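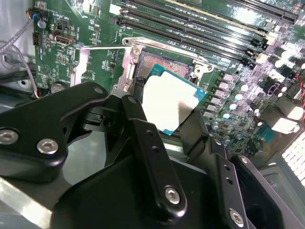 3.2 Processor seating and contact damage

Processor replacement was treated as a separate stage of the Gosling rework procedure because it accounts for most of the unrecoverable board faults in the intake records. In a land grid array (LGA) socket the spring contacts belong to the motherboard and the processor carries only flat pads. A processor that is dropped, dragged, or lowered at an angle can therefore bend contacts in the socket and leave no mark on the processor itself. The fault may then be recorded as a memory or power fault, depending on which contacts are affected.

The records used in this section cover 1,486 processor replacements carried out at the Seronville and Plelmont workshops. All were done on full-size desktop machines with the motherboard left in the case. Removing the board first gives better access to the socket, but it adds handling of the cabling and standoffs, and neither workshop does it as routine. Boards that arrived with contact damage already visible were excluded. So were machines in which the socket cover had been lost before intake, as the condition of the contacts on arrival could not be established.

Each replacement was divided into four steps: opening the socket, presenting the processor, lowering it, and closing the load plate. Figure 2 shows an open socket with the load plate raised and the processor held above the contacts at a tilt. In this position the contact field is fully exposed. Presentation ends when the processor is level with the socket and its orientation has been checked against the notches or the corner mark, depending on the socket type. Lowering ends when the processor rests in the socket under its own weight. No sideways correction is permitted after that point; a processor that does not sit flat is lifted straight up and presented again.

Contact damage was found after 34 of the replacements. Inspection was carried out under up to 50 times magnification, with the light held low to one side so that a bent contact showed as a break in the pattern of reflections. Under overhead light the gold surfaces produced enough glare to hide small displacements, and the heat spreader gave the same trouble when markings near the rim of the processor had to be read. The method was adapted from the Parnthorpe inspection sheet, with the grading of displacement reduced to two levels (touching a neighboring contact, not touching).

Damage was concentrated toward the edges of the contact field. This pattern agrees with a processor meeting the socket on one edge or corner before it is level. It does not separate an error in presentation from one in lowering, and the workshop notes were not detailed enough to settle the matter. Damage from closing the load plate over a badly seated processor is easier to identify: the displaced contacts lie in a band, and the processor pads usually carry short scratches running in the same direction.

Lever force was not measured. Cor Van Loon's notes from the Plelmont workshop describe some levers as stiff at the end of travel, but stiffness alone is a poor sign of bad seating, as it also varies between sockets of the same type. It was left out of the fault coding used in Section 4.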